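Jemska (concert tour)

Jemska was the third concert tour by the pop group Stinix. It opened in February at the Ekinci Hall and ran for 13 shows. The stage plan used one main platform and a narrow walkway leading to a smaller platform near the rear seats. Vocals were live, with recorded backing tracks for the dance numbers.

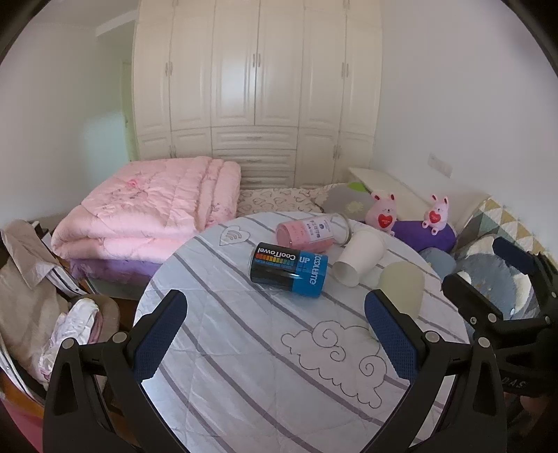
Set list and staging

The set was divided into five parts, each with its own costumes and lighting. Songs from the album Nideder made up most of the second and fourth parts. Older singles were shortened and joined into a medley. The encore changed from city to city and was chosen by the group before each show.

Ticketing

Tickets were sold in two rounds, the first open only to fan club members. Standing places near the walkway were limited to 819 per show. Seats with a partly blocked view were released later at a lower price. A further date was added on 26/07/2024 at the same hall, with the same floor plan.

Reception

Reviews of the opening night praised the live vocals and the pacing of the medley. Several noted long breaks between parts, which were cut after the first week. 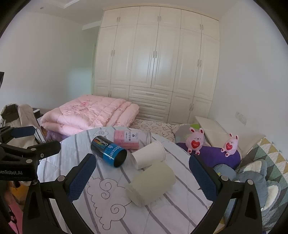 One reviewer wrote that the fourth part was the strongest, but that the bass was too loud in the upper seats. The sound mix was adjusted for later shows.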